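Oltuvo table notes
README, last touched 3/3/19

Hi! I'm Renata Borkowska and I keep this folder. It started as a pile of kitchen photos with names like "fruit new new 2" and has slowly become something other people want to use, so I figured I should write down what's in it before I forget.

What it is

Oltuvo is a small collection of tabletop pictures of everyday food: fruit mostly, a few vegetables, and one long stretch of bread rolls that Lukian Symonenko got carried away with in January. Each folder is one table setting. You get the photos, a plain text list of what was put out, and my notes. There are 14 folders right now, and a fifteenth is half done (I keep buying pears and then eating them).

I wanted ordinary tables, the sort of thing you'd see if you walked into someone's kitchen and they were halfway through putting the groceries away. Patterned cloths, bowls with stuff printed on them, round things next to other round things. Plain white backgrounds are easy to find elsewhere and I don't have any.

How the folders are laid out

Every folder has a short name, like daisy-bowl or striped-tray. Inside there's a pictures folder, a file called items.txt and a file called notes.txt. The items file has one thing per line, lower case, no brand names. If two things are the same kind, they each get their own line — please don't write "x2", it breaks Zuleica's script and then she writes to me.

The daisy-bowl folder is the one I open first when I show this to anybody. It's cheerful, and it has most of the trouble spots in one place.

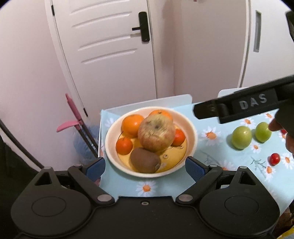 daisy-bowl: apple, citrus and kiwi in the bowl, green and small red fruit out on the cloth.

A few things about that folder. I have two words for citrus, "orange" for the bigger ones and "small citrus" for the reddish-orange ones. We argued over that for ages! Ramesh Kandpal wanted "mandarin" and I wanted "clementine," and in the end neither of us could tell from a photo, so small citrus it is. The green ones on the cloth are "green round fruit" for the same kind of reason. The little red ones look like cherry tomatoes to me, but the label is "small red fruit" and I'd like it to stay that way.

The apple is just "apple." It's yellowish green with red streaks low down, and people keep sending me fixes saying it should be "green apple" or "red apple." Thank you, but no colors in the item names. Put colors in notes.txt if you care about them (I do, my notes go on forever).

Also, the printed stuff. The daisies on the cloth and the little dark face on the bottom of the bowl are decoration and don't get a line in items.txt. Bogumił Szczepańska made a separate list called prints.txt for the patterned folders, 9 so far, and it's lovely if you need to know where a flower is printed and where a thing is sitting on top of it.

Things that are still wrong

Partly hidden fruit is uneven. The rule is that if you can see any of it, it gets a line, but the three oldest folders were done before we had a rule and I haven't gone back. Striped-tray is the worst one. Bowls and trays are listed in some folders and skipped in others, sorry, I kept changing my mind. Shadows aren't marked anywhere.

The picture sizes don't match between folders either. Resize them yourself for now.

Using it and adding to it

Take it, use it for whatever you like, and mention Oltuvo if you write something up. If you want to add a table, send me the whole folder at once with items.txt filled in. Use whatever cloth you have. I'd love more things in the cucumber and zucchini family, and something in a colander would be great — Lukian keeps promising me one.

Label questions go to me, and script questions go to Zuleica Quintana. If you spot a missing kiwi, tell either of us and give the folder name.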